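Demach Duo, poste de pliage à deux bras
Réf. 2426 | Gamme Textile | Sur devis

Plier du linge est un travail que tout le monde sait faire et que personne ne réclame. Le Demach Duo s'en charge, à son rythme, sans soupirer et sans mettre la radio. Il s'adresse aux laboratoires, aux écoles d'ingénieurs et aux blanchisseries curieuses, de préférence patientes.

Le poste est livré monté : deux bras sur un rail commun, une table blanche, trois parois claires et un profilé aluminium à l'avant. Les parois ne sont pas là pour la décoration. Un fond uni facilite la vie du logiciel, qui a déjà bien assez à faire avec les chaussettes noires. Le câblage passe le long des bras et redescend devant le rail, où l'on peut intervenir sans démonter la moitié du poste.
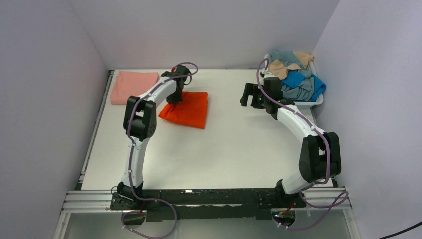 Temps de lecture : 2 min

Le tissu orangé que tient la pince gauche appartient à la catégorie que notre responsable produit, Chih-ming Lau, appelle « les mous ». Un carton garde sa forme quand on le lâche. Un chiffon, lui, a des opinions. Le logiciel Zellside évalue la position des bords, choisit un coin, puis recommence autant de fois que nécessaire. Il faut parfois s'y reprendre à plusieurs fois, et nous préférons l'écrire avant la livraison.

Côté linge, le Duo accepte les serviettes, les torchons et les vêtements simples, pris à plat ou dans une corbeille posée sur la table. Les draps-housses ne sont pas pris en charge. Si vous connaissez quelqu'un qui sait les plier, humain ou non, notre service recrutement lira son courrier.

Caractéristiques
Axes par bras : 6
Largeur utile de la table : 900 mm
Préhenseurs : pinces à doigts parallèles, une par bras
Logiciel : Zellside, licence d'un an comprise
Mise en service : une demi-journée, formation incluse

Dans le carton (un grand carton)
Le poste monté, le coffret d'alimentation, un jeu de doigts de rechange et un lot d'essai de quelque 100 pièces de tissu dépareillées. Ces dernières ont déjà beaucoup servi. Ne cherchez pas à les porter.

Options
Habillage Palamarchuk pour les salles où l'on reçoit des visiteurs. Chariot Trunton à roulettes freinées, conseillé si le poste doit changer de pièce. La corbeille à linge n'est pas fournie, la vôtre conviendra très bien.

Délais
Les commandes passées avant décembre sont livrées au printemps. Démonstration sur rendez-vous à l'atelier, le matin à partir de 9 h. Vous pouvez apporter votre propre linge, propre de préférence. Ce qui sera plié repartira avec vous, le reste aussi.

Demander un devis
Télécharger la notice
Comparer avec le Demach Solo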